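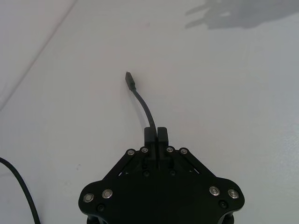
A parallel gripper holding a thin black cable a short way behind its connector plug.

Cables are awkward for robots. A rigid part stays the shape it was when the vision system found it, and a cable does not. Wamum, a supplier of small automation packages, has spent two years on a kit for manufacturers who still plug and route cables by hand. It is called Brelliron, and it consists of a gripper, a set of finger blocks, a force-sensing routine and a teaching interface that runs in a browser. I spoke to the company's lead applications engineer at the Javorside workshop in January.

The first question was why the kit uses a two-finger gripper when several competitors offer cable-specific tools with rollers or hooks.

"We tried rollers," the engineer said. "They are good at following a cable along its length and poor at everything else. Most of our customers want to pick up the end, turn it and push it into a socket. For that you want two flat faces and a known closing force."

The closing force is set per cable type and stored with the job. Wamum supplies 23 stored profiles, covering cord diameters from thin signal leads up to light mains flex. The profile also sets how far behind the plug the fingers should close. Too close and they foul the socket housing, too far back and the plug tips over when it meets resistance.

"The strain relief is the best place if there is enough of it," he said. "On small connectors there often isn't, so you hold the cord and accept some droop. The insertion routine searches in a small spiral until the force drops. It is slower than a rigid part. Anyone who says otherwise should be asked for a cycle time."

His own figure is 13 seconds for pick, orientation and insertion on a two-pin plug, with a fixed socket. He declined to quote one for a moving line.

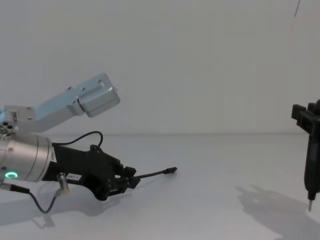 The fingers will also close on tools. A slender probe or stylus can be held lengthwise and used to push a cord into a clip or hold a loop down while something else is done. The engineer said this had not been in the original specification and was added after a trial at Ďurica, an assembler of control panels.

"They had clips that the fingers could not get into. We could have made a special finger for each clip. It was cheaper to let the gripper pick up a stick."

Tool offsets are taught by touching the tip to a reference point. He recommends repeating this at the start of every shift, as a long thin tool magnifies any small error in how it was gripped. The interface will ask for it after a restart but will not force it. I asked whether it should.

"Probably. Ďurica asked for it to be optional, and we agreed. I would make it compulsory in the next release."

Two arms may be used, though the kit controls them as separate stations with a shared stop. They do not plan motion together. A customer wanting one arm to steady a cord while the other works on it has to sequence the steps by hand in the interface, and in my short time with it I found this the weakest part of the product. Steps can be reordered by dragging, but there is no view that shows both sequences side by side. The engineer said one was being written and would not give a date.

Maintenance is modest. Wamum advises inspecting the finger faces every 2000 cycles and wiping them down sooner if the cable jackets leave residue. The linkage fasteners should be checked at the same interval. Finger blocks are sold in pairs and must be changed in pairs.

On lighting, he was more particular than the manual is. The vision routine finds a dark cord on a pale, matt surface without much trouble. It is less reliable on glossy benches, and strong shadows from the arm can be read as a second cord.

"Use diffuse light and a plain top. If you can't, raise the contrast threshold and expect some missed picks. White cable on a white bench will not work with the standard settings."

Brelliron is sold with one day of installation and a remote support period. Wamum will test sample cables before an order is placed, and asks for at least two of each type with the connectors fitted. Arms are not included, and the mounting plate has to be specified when ordering.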